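La ceinture tressée, un accessoire qui s'entretient

Elle revient dans les armoires depuis quelques saisons, souvent sortie d'un carton où elle attendait depuis les années quatre-vingt-dix. La ceinture tressée a un avantage que la sangle pleine n'a pas : l'ardillon passe entre les brins, à l'endroit voulu, sans trou percé. On la règle au centimètre près, on la prête, on la garde quand on change de taille.

Elle a aussi ses défauts. La tresse s'allonge à l'usage, surtout du côté de la boucle. Les brins s'écartent là où l'ardillon passe toujours au même endroit. Et une tresse qui a séché pliée dans un tiroir garde longtemps la forme du tiroir.

Enda Horgan répare des ceintures et des sacs chez Moynihan, un atelier de deux pièces ouvert en février 2000. Il reçoit 300 ceintures par an, dont une bonne part de tressées. « Les gens m'apportent une ceinture en me disant qu'elle est morte. Le plus souvent elle est sale et vrillée. Je la nettoie, je la remets à plat, et ils repartent avec. »

Pour le nettoyage, il se sert d'une brosse à dents souple et d'un chiffon à peine humide. On brosse dans le sens des brins, jamais en travers, puis on laisse sécher à plat, loin du radiateur. Sur le cuir, une noisette de crème incolore suffit, passée au doigt et essuyée au bout de dix minutes. Il utilise celle de la marque Nidico, mais admet qu'une autre fera l'affaire. Sur le coton ou la corde cirée, pas de crème du tout.

Reste la question du jean. Une ceinture tressée est plus épaisse qu'une ceinture plate et frotte davantage dans les passants. Il vaut mieux l'enfiler lentement, passant après passant, en vérifiant chaque fois que la tresse est restée à plat. Si elle tourne sur elle-même, on revient en arrière jusqu'au dernier passant et on recommence. Tirer d'un coup sur le bout serre les brins et marque la tresse. 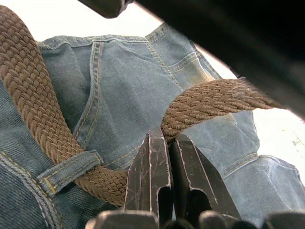

Tresse brune sur denim délavé : large et plate d'un côté, resserrée en corde de l'autre.

Quand le pli est pris, Horgan pose la ceinture sur une table, l'humidifie légèrement à l'endroit de la torsion et la laisse une nuit sous deux gros livres. Pour les brins qui peluchent, il coupe au ras avec des ciseaux à broder - pas de briquet, même sur du synthétique. Un brin cassé peut être rentré sous ses voisins avec une aiguille à bout rond et fixé d'un point de colle. Au-delà de trois brins cassés côte à côte, il conseille de raccourcir la ceinture ou d'en changer.

Pour le rangement, deux solutions : suspendue par la boucle, ou enroulée sans serrer dans une boîte. La première convient aux tresses de cuir sec, la seconde aux tresses souples, que leur propre poids finit par étirer.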